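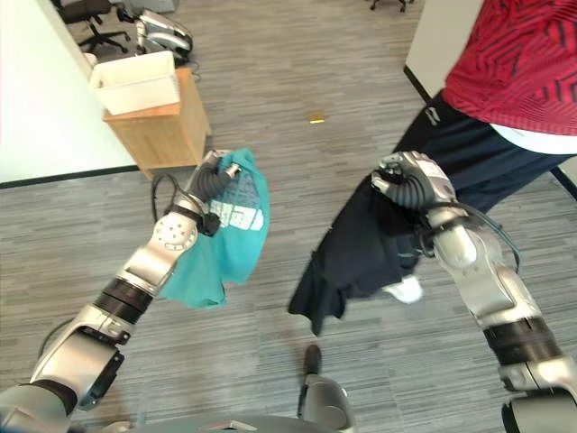
Kamonchanok Siriwan said the path was bad enough last winter and she couldn't see why we were talking about the newsletter before the flooding. Agreed to swap items 2 and 5. So the order below is the order we took them, not the order on the sheet that went round.

Layug Allotments Association
Minutes, June 2019 meeting, held in the hut

Present: as per signing in sheet. Apologies: read out, see sheet. Quorate.

Minutes of last meeting
Accepted with one change. "Plot 14 to be cleared" should read "Plot 41 to be cleared". Apologies to plot 14.

Bottom path and drainage
Long discussion. Path between the tap and the lower gate still soft, barrows sinking, and the ditch behind the compost bays hasn't been dug out since before the new fence. Two prices in. Clesement want nearly 3,000 pounds for a proper land drain with stone over it, Hirnis would scrape the ditch and lay chippings only for 400. Several people thought the cheap job would be gone in two years. Others said we haven't got the money for the dear one so why are we discussing it. Council letter read out again: drainage is ours, boundary hedge is theirs.
Question whether the drain could be done in halves. Not known. Secretary to ask Clesement for a price for the top half only.
Vote on getting Hirnis in for the ditch now and holding off on the land drain till October: carried, two against. Kamonchanok asked that her vote against be written down. Done.
Lower gate plots asked to keep barrows off the worst bit and go round by the shed. Planks to be put down, if anyone has planks please say.

Water
Top tap dripping again. New washer fitted in spring but it's the thread that has gone. Jirkuvton trough also needs a ballcock. Both to be ordered together to save postage. Reminder, no hoses left running unattended, this has been said before and is in the rules (rule 9). Question about using hoses to fill water butts. Yes, if you stand there.

Rents
Five still outstanding. Reminder letters have gone. One plot holder says they paid cash in the hut and has no reciept, book to be checked. Proposal to put rents up next year to build a drainage fund, talked about for some time, no figure agreed. Some feeling that half plots pay too much already for what they get. Put back to the October meeting, needs to be on the agenda in writing.

Waiting list
Plot 41 is to be split, nobody on the list wanted a full one. Top two names to be offered a half each. They have two weeks to answer. Whoever takes the shed half takes the shed as it stands, including the roof.

Bonfires
Complaint from the houses on the lane about smoke. Bonfires are not allowed before October in any case. Notice on the board has faded so will be redone in bigger letters. Asked if incinerator bins count as bonfires. Yes.

Seed and manure orders
Manure delivery was 400 in total for the year including the extra load, which is over what was set aside. Next load not until autumn. Please do not help yourself from the heap by the gate, that one is for the school plot. Seed catalogue is in the hut, orders in the envelope with your plot number on it, last time there were three with no number and we had to guess from the handwritting.

Open afternoon
Going ahead. Plant stall, teas, bring and buy. Want more tables. Raised: parking on the lane last year blocked the farm gate. Cones to be borrowed. Cakes to be labelled if they have nuts in. Any plants for the stall in by ten that morning, labelled, no mint.

Newsletter
Out of time. Carry over. Anything for it to the secretary as usual.

AOB
Key to the hut padlock is stiff, use the oil on the shelf.
Slug pellets: please read the box, there are hedgehogs by the lower hedge.
Blight. None reported yet. Say if you see it.
Lost, one border fork with green tape on handle, last seen near the compost bays.

Closed 8.50. Next one October, date on the board.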